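Firnar 推块工作站停机后复检记录（附检查意见）

设备：Oson 单臂，末端装黑色推杆
控制软件：Brirkari
工作站位置：Filip 实验间
检查日期：2026年1月3日
检查性质：故障停机后复检，恢复运行前必须完成

一、故障经过

夜间自动推块任务执行到第649次时，推杆在下行过程中越过设定的最低高度，杆尖压到木板表面，拖行一小段后控制器报关节力矩超限，机械臂停住。停机前没有低高度报警。现场无人受伤。值班日志里只记了“力矩报警，已复位”，复位后又跑了2次才有人按下急停，这一点在第五部分另提意见。

初步判断有两个原因叠加：一是换过推杆之后没有重新标定工具中心点，软件里用的还是旧杆长度；二是高度下限只在任务脚本里设置，控制器一侧的安全平面处于关闭状态。脚本算出来的高度是对的，实际杆尖位置偏低。

二、机械部分

1. 推杆与法兰连接
结果：不合格，已处理。
意见：紧固螺钉有一颗力矩不足，已按规定值重新拧紧并画线。换杆时没有留下力矩记录，以后补在换件单上。

2. 推杆直线度及杆尖磨损
结果：合格。
意见：在平台上滚动检查，未见弯曲。杆尖有轻微擦痕，不影响使用，下次保养时再看一次。

3. 木板固定
结果：合格。
意见：前沿螺栓无松动。手推木板四角，无可感觉的位移。木板表面有一道浅压痕，已用细砂纸打磨，打磨后用手摸不挂手。压痕位置已画在布置图上，如果后续在同一处出现新的痕迹，按重复故障上报。

4. 孔板台面
结果：合格，有备注。
意见：各块孔板接缝处高差在允许范围内。台面下方有一处线缆扎带断开，已更换。

5. 塑料块
结果：合格。
意见：逐个看过边角，未见开裂。有棱角的块比圆柱更容易在推动时卡住杆尖，摆放时彼此留出间隙。挤成一团的块不要直接从上方下杆，先从外侧推开。

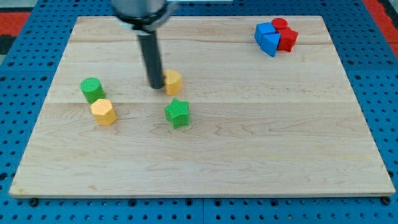
6. 机械臂各关节
结果：合格。
意见：断电后手动检查抱闸，无下滑。低速单轴运行，无异响。力矩报警的那个关节多做了一轮往返，电流曲线与出厂记录对比没有明显偏差。

三、控制与安全功能

7. 工具中心点标定
结果：不合格，已处理。
意见：软件中的杆长与实测不符，实测杆更长，与杆尖压板的现象一致。已重新做标定并保存，旧参数文件改名存档，不得再调用。

8. 控制器安全平面
结果：不合格，已处理。
意见：检查时为关闭状态。查不到是谁在什么时候关的，控制器日志只保留最近2,000条，相关记录已被覆盖。现已重新启用，平面设在木板表面之上，并加了密码。日志改为每天自动导出。

9. 力矩阈值
结果：待定。
意见：目前阈值偏高，推杆压到木板后要过一会儿才触发。调低后推块时容易误报，需要先在低速下试出合适的数值。试验完成之前，下行速度限制在原来的一半。

10. 急停按钮
结果：合格。
意见：操作位与门侧的按钮均做过动作试验，按下后驱动断电，旋转复位后不会自动重启。门侧按钮前面堆过纸箱，已清走，地面重新贴了禁放标记。

11. 围栏门联锁
结果：合格。
意见：运行中开门，机械臂停止。关门后须在操作位手动确认才能继续，功能正常。

12. 报警复位权限
结果：不合格，未处理。
意见：现在任何登录用户都能在 Brirkari 界面上直接清除力矩报警，并让任务从中断处继续。应改为清除后任务退回起始位，由有权限的人重新启动。已提交修改申请，等软件更新。

四、恢复运行前的试运行

a. 木板上不放任何块，推杆在最低高度沿木板四边和对角线各走一遍，用塞尺量杆尖与板面间隙，结果记入附表。已完成，间隙一致。

b. 只放单个块，半速推动，观察杆尖是否擦板。已完成，未见擦板。

c. 放上全部块，半速连续运行，有人全程在操作位。未完成，等第9项试验结束后进行。

d. 故意把目标高度设到安全平面以下，确认控制器拒绝执行。已完成，控制器报错并停在平面上方。

五、检查人意见

本次故障后果不大，只伤了木板表面，但暴露的几处问题都与换件流程有关。换推杆当成了普通耗材更换，没有走标定步骤，也没有人复核。从现在起，凡是动过末端的，不论是换件还是拆下清洁，一律按第7项重新标定，并做一遍试运行a和d，两项签字后才能切到自动模式。

力矩报警不能当作一般提示处理。出现一次即停止任务，先看杆尖和板面，再看日志，原因写清楚之后才能复位。只写“已复位”的记录视为无效。

第9项和第12项关闭之前，夜间无人值守运行暂停。白天可以半速运行，操作位必须有人，离开时按下急停并挂牌。

下次复检安排在2月，重点看力矩阈值的试验数据、木板压痕处有没有新的痕迹，以及日志导出是否每天都有文件。

结论：有条件恢复运行（限白天，限半速）。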